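Bins, baskets and the Kerklow shelves

Quick one from me this issue, half the kit is still on the floor and I want to get back to it. The storage swap is under way – old cardboard out, plastic in. If you use the Kerklow stockroom, read to the end please. If you don't, the bit about lids might still be for you.

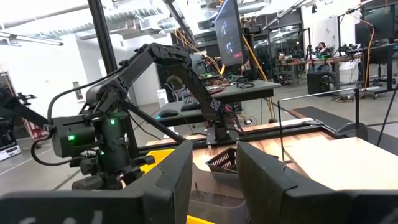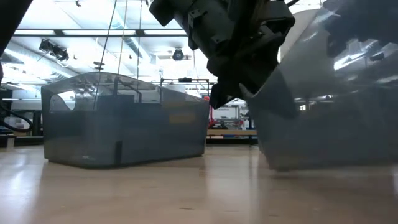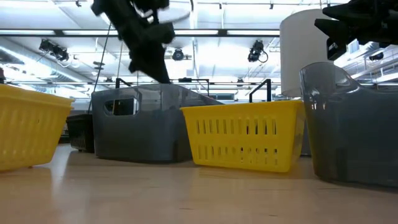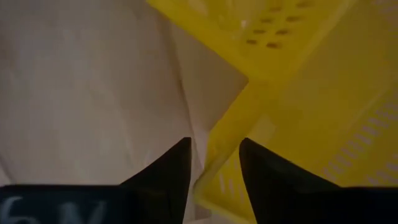 So. How it works from now on.

Gray bins are for anything heavy or anything that rolls. Tape, tubs of fixings, the big bottles of cleaner. They have proper handle holes, so use them. Please don't drag them by the rim, we lost two of the old ones that way over the winter.

Yellow baskets are for stock in daily use. Gloves, cloths, labels, bagged parts. If you took it out this morning and you'll want it tomorrow, yellow. They're slotted, so small loose stuff goes in a bag first or it ends up all over the shelf. Ask me how I know.

Dark baskets, the little ones – returns and odds and ends only. Not lunch. Not keys. They get emptied at the end of every month and whatever is in there goes to the sorting table, no arguments.

Labels. The order from Relura was 1,000 and we have 872 left, so somebody is labeling with enthusiasm. One per bin, short side, down low where you can read it when they're stacked. Write the contents and the shelf, nothing else. Pencil rubs off, use the marker.

Lids: Wasstead sent the wrong size. They've been told. New ones are promised for July but I wouldn't plan your week round it. Untill then nothing goes on top of a full bin except an empty one.

The Luik room gets the same setup next. We have a budget for 50 more containers in there and I still need a list of what people want to keep. A real list, with sizes, not "the stuff by the window". Man-lok Kwan is collecting them, leave yours in the tray by the door or catch him at lunch.

Old cardboard boxes – flatten before you take them down to recycling. Check inside first. I found a good tape measure and a set of hex keys in one yesterday, both now back on the hooks.

Also the shelf by the sink is wobbly again so keep it light over there, cloths and paper towels only. New bracket is on order.

Thats it. Questions to me, spare marker pens also to me.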